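Fliria bantamweight title: immediate rematch or new challenger?

corner_stool
Posted 06/04/2018

Good evening to all. I traveled 270 kilometers to see Bảo Tăng lose his belt in Lorkel, so please excuse me if I am not completely neutral. The official attendance was 2,402 and I think most of them were surprised when the scorecards were read. It was a split decision after five rounds. I gave him the first, the third and the fifth. Two judges saw it in a different way, and I have to accept it.

My question to the forum is about what comes next. The promotion says that Usena, the new champion, will defend in September, but there is no word on the opponent. In my opinion a champion who won nine fights in a row and then lost on a split decision has earned the second chance directly.
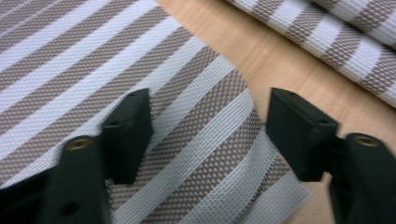 Striped woven fabric on the table

leftkick_la
I respect your opinion but I do not agree. Immediate rematches are blocking the whole division. There are two contenders who have been waiting since last year, and one of them already beat a former champion by submission. What do we tell them, please wait again? Also I have the fifth round for Usena. Bảo was pressing forward, yes, but he was walking into the jab and his takedowns were stopped against the fence. To walk forward is not the same as to score.

corner_stool
He landed one takedown in the fifth. You can see it on the replay, with roughly 30 seconds left.

leftkick_la
He landed it and did nothing with it. Usena was standing again before he could throw one punch. For me a takedown without damage or control should count very little.

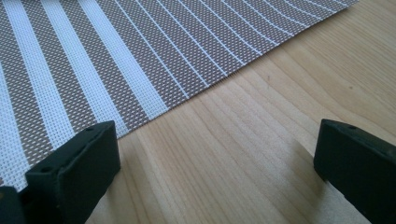
Woven placemat, taupe and white stripes

mattburn
I watched it again this morning with the sound off, which I recommend to everybody, because the commentators were very much in love with the challenger. Without sound I had the third round much closer than on the night. The second was clear for Usena, the body kicks changed everything and Bảo dropped his elbow after that. I finished with a win for Bảo, but I would not call the decision a robbery. People use this word too easily.

What I did not like was his corner. After the fourth they told him he was safely ahead. When the fight is close you should never say this to your fighter. 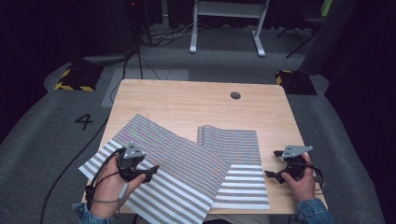
Can a champion demand a rematch if it is not in the contract?

He can ask, but the promotion decides. Some contracts have a rematch clause and some do not, and as long as his manager says nothing in public we are only guessing.

mattburn
Thank you, I was not sure about this. Then all depends on whether the promotion thinks it will sell tickets. In Lorkel it would sell. In another city I have my doubts.

corner_stool
It is also a matter of his age. If he must win two more fights before he gets the title shot, he will maybe move up in weight and we lose the best rivalry of the division. He already had a hard weight cut for this one, his face at the weigh-in was terrible.

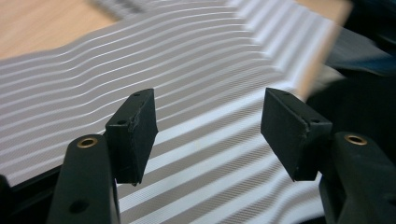 Fliria: Then let him move up. I have been writing this in other threads for a long time. He is tall enough for featherweight and he would keep his cardio for the last rounds. A rematch at the same weight means the same cut and, I am afraid, the same slow fourth round.

leftkick_la
On this we agree, finally. But the featherweights hit much harder, and his chin is always high when he exits to the left.

corner_stool
His chin was fine for nine fights. I will wait for the announcement, and if it is the rematch I am buying the ticket on the same day.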